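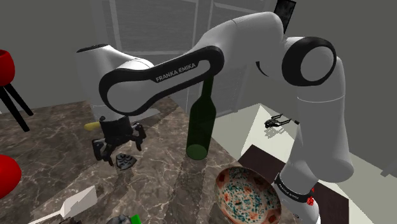
Franka Emika arm above a countertop

Search products Go

Fladura Ceramic Spray Sealant, 400 ml

Fladura is a wipe-on sealant for car paint, made for people who like a clean car and dislike cleaning it. Spray a panel, spread it with a short-pile cloth, turn the cloth over and buff. It lasts up to 8 months on a car that lives outdoors, longer on one that is mostly talked about.

We have sold it from the Grostell unit since June, when Glenys Llewellyn put it on her own estate car and stopped complaining about the lime trees. She has found other subjects.

Use it on paint, headlamps and painted alloys. Keep it off the windscreen and well away from brake discs. Matt wraps are a separate matter — ask us about Rizk Satin, and bring the name of whoever fitted the wrap.

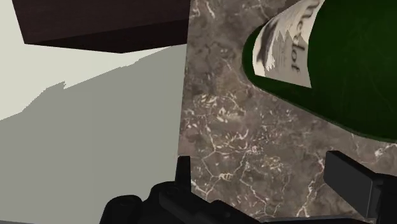

Green bottle on marble, label side showing

Wash and dry the car first. If the paint feels gritty, clay it, as sealing over grit gives you very well protected grit. Work in the shade on a cool bonnet, one panel at a time, and leave it 17 minutes before you let rain anywhere near it. Rain has not always agreed to this.

Also sold as a 700 ml refill, without trigger. The trigger from the smaller bottle fits. The trigger from the old Illska wheel cleaner nearly fits, and will tell you so down your sleeve.

Fleet and valeting orders go through Endang Govindasamy at the trade counter, who will want to know how many vans and won't accept "a few".

Last updated 15/03/2019

Contact us | Copyright Grostell Car Care | Back to top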